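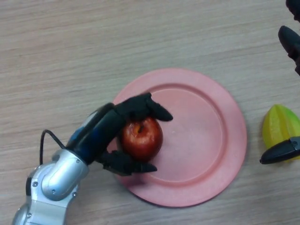

*Table and pink plate, kitchen check, February 13, 2021*

# Plalstead kitchen room: tabletop and tableware check

Filled in by me, Olga Barrientos. Shabnam Abbasi gets the copy because she does the next one and likes to know what I was grumbling over. I've kept to the sheet we started using in November and written my comments under each part, so skip to the boxes if you're in a hurry.

## 1. Table

- [x] Top is stable, no rocking
- [x] Surface wiped down
- [x] No raised grain or splinters
- [ ] Underside and leg bolts checked

I leaned on every corner pretty hard and it didn't budge. I do like this table, the pale top shows up every crumb and sticky ring, so you can't really cheat on the wiping! I ran my palm along the grain and then against it (against is how you find trouble) and didn't catch on anything.

The bolts I have to leave open. The hex key that lives in the drawer is the wrong size, and I'm not going at them with pliers again. Shabnam, if you still have the good set from the Wallner shelves, could you bring it? It's a two-minute job once you've got the right key.

## 2. Plates

- [x] No cracks or chips at the rim
- [x] Sits flat on the table
- [x] Washed and put back in the right cupboard
- [ ] Worn ones pulled

The pink plastic one is fine to keep. It has a few faint specks and scuffs down in the well, and I went back and forth on it, but my fingernail doesn't catch on any of them, so I'm calling it wear and leaving it in use. What I'm looking for is a scratch deep enough to hold food. If you can feel it, pull it. If you can only see it when you tilt the plate to the light, write it down and move on.

Do pay attention to that groove where the rim steps down into the middle. People wipe the flat part beautifully and forget the step, and that's where old sauce likes to hide. I go around it with the corner of a cloth wrapped over my finger, and then once more with a dry one.

I pulled 3 plates from the back stack, all from the old Valta set, all with knife marks I could feel. They're in the box under the sink with a note on top. Please don't put them back, even if we're short! I left the "worn ones pulled" box empty because I only got through the lower shelf.

## 3. Fruit and food left out

- [x] Nothing bruised, leaking or moldy
- [x] Washed before it goes on the table
- [x] Whole fruit kept off the bare counter by the sink
- [x] Allergy card up to date

For this part I like to look at the fruit right out on the table in decent light, one kind at a time and with a bit of space between. An apple, a star fruit and the plate make an easy little setup,

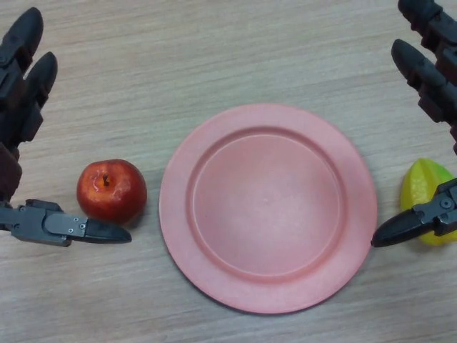
and then I go over each piece for soft spots, starting at the stem end. On apples I press lightly near the stem and then turn them over, since the bottom is what's been sitting on something. Star fruit is fussier. The ridges brown first and they bruise if you so much as look at them, so hold it at the ends and check down in between the lobes, where the dirt sits. A scrub with the soft brush is plenty. Please not the green scouring pad, I've seen what it does.

One more thing on star fruit, and I've put it on the allergy card in big letters: people with kidney problems shouldn't eat it. It's a real danger for them, not a fussy-stomach kind of thing. So it doesn't get sliced into a shared bowl, ever. Keep it whole, on its own, and ask before you serve it to anyone.

## 4. Floor and walkways

- [x] Dry floor around the sink
- [x] Mat lies flat
- [ ] Cupboard door closes by itself

The cupboard door is still swinging open at hip height. I've got a bruise to prove it. I called Ralgate about a replacement hinge and the order is in under 674, so if a small parcel turns up with that number on it, that's us.

## To do before the next check

| What | Who |
|---|---|
| Table bolts, with the right key | Shabnam |
| Upper shelf of plates | Olga |
| New hinge on the cupboard door | Olga, when it comes |
| Second soft brush for fruit | whoever's at the store first |

Result: OK to use, 3 boxes open. I'd be happiest if the bolts got done first. Oh, and the dish soap is nearly out, I stuck a reminder on the fridge.

O.B.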